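Geltero's spring tidy of the Junholm workroom continues, in the sense that it has not been called off. We began in March with 51 boxes to sort and have now opened 4 of them. Aoi Ogura has drawn up a chart.

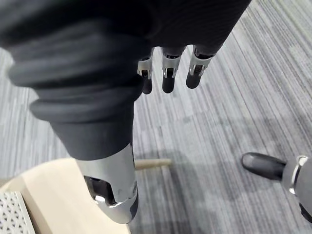
The floor remains the sticking point. Everyone agrees it should be kept clear – everyone also has one small thing that needs to stay on it until later. Thanasis Giannakopoulos has offered to take 90 minutes after lunch for sweeping, provided someone else finds the broom.

Labels are with Aoi. Please write what is in the box, as "misc" has been used enough.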